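Home | Diary | Older | Newer | About

8/19/24

Quick one, have to be out the door by nine and my hair is still in a towel.

Slept badly. The upstairs neighbors moved their bed again, or dropped it, hard to say. Gave up and did the choir mailing at five in the morning instead. 106 names on the list now and half of them never open anything. Fixed the start time (it said 7:30 twice and 7 once, my fault) and sent it before I could fuss over it any more.

Nadine called while I was making toast. Lina got the room in Prikenen after all! Third floor, shares a kitchen with two others, up to 200 a month extra in winter for heat, which seems a lot but what do I know. Nadine is trying to sound happy about it. I said I'd drive a load over if Walid can't get the van. He probably can't get the van.

Then the alto part. Spent an hour on page 3 and I still come in early after the long rest. Mieke says breathe with the tenors and forget the counting. Tried it along to the recording, got it twice, lost it again. Concert is so soon. Why did I say yes to the small group as well.

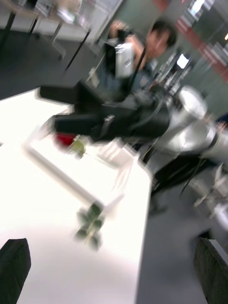

Anyway the dress — black, long sleeves, and mine has the moth hole at the elbow from July. Sobia offered her spare but she is a good head taller than me. Could hem it with tape. Could also just keep my arm down the whole time, people have sung through worse.

Lunch was crackers over the sink. Paid the water bill. Forgot the library agian, so that's another fine, and the Baranauskienė book isn't even finished. I like it, I just fall asleep at the same chapter every night. She has the aunt go down to the harbor and that's me gone.

Found 50 in my winter coat!! Going toward the hem tape and a decent dinner, in that order.

To do tonight: call Walid re van. Throat tea. Ask Mieke if we stand or sit for the second half, becuase if it's stand I need other shoes.

OK, late now. Keys, folder, pencil.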